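Planik Shared Library
Progress report to the Gustska Fund
May 16, 2026

We're delighted to be writing this one! When we sent our last report in October the Planik reading room was a shell with a kettle in it. It now opens on 2 evenings a week, and there are 253 members on the books, which is well past the 174 we promised you in the application.

The lending stock came mostly from the old school at Cosik, and sorting it took far longer than planned. A good deal of it was out of date (the atlases especially), but the children's shelves are wonderful and the local history boxes are better than we dared hope.
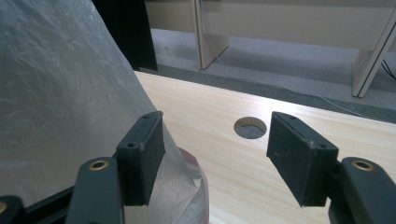
Page 2

Lending

Picture books go out fastest, then crime, then anything to do with gardens. Large print has been the big surprise. We put out one short shelf of it and it was bare within a fortnight, so we moved money across from the poster budget, as agreed with your office, and bought 40 more titles. Those are nearly always out as well.

Loans run for three weeks. We still don't charge fines and books do come back, often with a note tucked inside saying what the reader thought of the ending. We've started pinning those notes up by the door and people stop to read them on the way in.

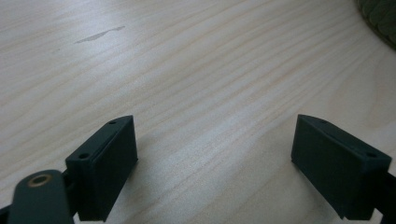

Can people who live outside Planik join?
Anyone within reach of a Văn bus stop can have a card, on the same terms as people in the village. We ask for a name and an address and the card is made up on the spot.

The bus link matters a great deal to us. The Văn service now stops outside on opening evenings, and we've shifted our hours by half an hour to fit round it. Families from Cosik can come in, choose their books and still catch the last one home.

Story evenings
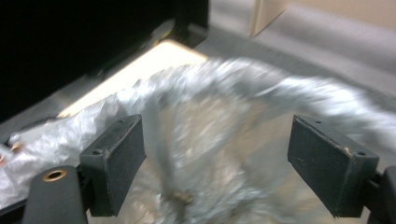

These began in January with a handful of families and have grown so much that we now run an early sitting for under-fives and a later one for everybody else. The later one has turned into a serial, a chapter a time, and there was real uproar when we had to skip an evening for the boiler!

Money and what's next

Spending is within budget apart from heating, where the winter bills came in high. We'd like to cover that from the unspent printing line, if you're happy with it.
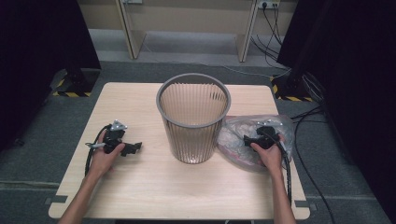
Over the summer we want to finish the catalogue, which is still part card index and part spreadsheet, and get the local history boxes listed so that people can ask for things by street or farm name. A second large print order is ready to go as soon as the next payment arrives. The bank details are the same as before.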